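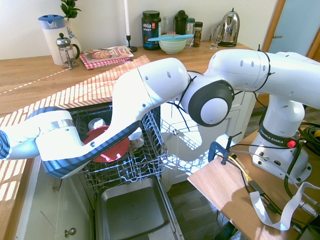

Residential Finishes and Fixtures
Unit 6: Choosing and Laying Exterior Paving

Required reading: the paving section of the course binder. Students should bring the completed site sketch from Unit 5.

6.1 Scope

This unit covers patios, garden paths and short walkways next to a house. Driveways carry vehicle loads and are treated separately in Unit 8. Raised decks are not covered in this course.

6.2 Materials

Concrete pavers are made in regular sizes and are the simplest material for a first project. Color may run through the whole paver or sit only in the top layer. Where it sits only in the top layer, chips and cut edges will show.

Clay brick keeps its color well outdoors. Only brick rated for paving should be used on the ground. Wall brick can absorb water and split when it freezes.

Natural stone varies in thickness, and each piece must be bedded by hand. Allow extra time for sorting. Stone with a polished face is slippery in rain and should not be specified for steps or open walkways.

Porcelain pavers are thin, dense and resistant to stains. They need a very flat base and a wet saw with a suitable blade. Students often underestimate the second requirement.

6.3 Slope and drainage

Paving next to a building must fall away from the wall. For this course, use a drop of 1/4 inch for each foot of run unless local rules say otherwise. Check the fall twice – once on the compacted base and again on the bedding layer – before any paver is set.

The finished surface should remain below the door sill and must not cover wall vents or weep holes.

6.4 Base preparation

Mark the outline, dig to the required depth and remove all roots and soft soil. Lay the crushed stone in thin layers and compact each one separately. A thick layer compacted in a single pass will settle later, usually along the edges. Bedding sand is then screeded level and is not walked on.

6.5 Worked estimate: the Droltwood patio

The patio at the Droltwood practice site has an area of 357 square feet. It is to be laid in concrete pavers in a running bond pattern. Add 10 percent for cuts and breakage, which brings the order to 393 square feet after rounding up. A diagonal pattern produces more waste, and the allowance should be raised to 15 percent.

Edge restraint is measured along all open sides. The side against the house wall is left out.

6.6 Assignment

Prepare a material estimate for the Yule walkway, which has an area of 515 square feet. State the chosen material, the pattern, the waste allowance and the direction of fall. Written answers should not exceed 30 lines. Attach the site sketch, with the low point clearly marked.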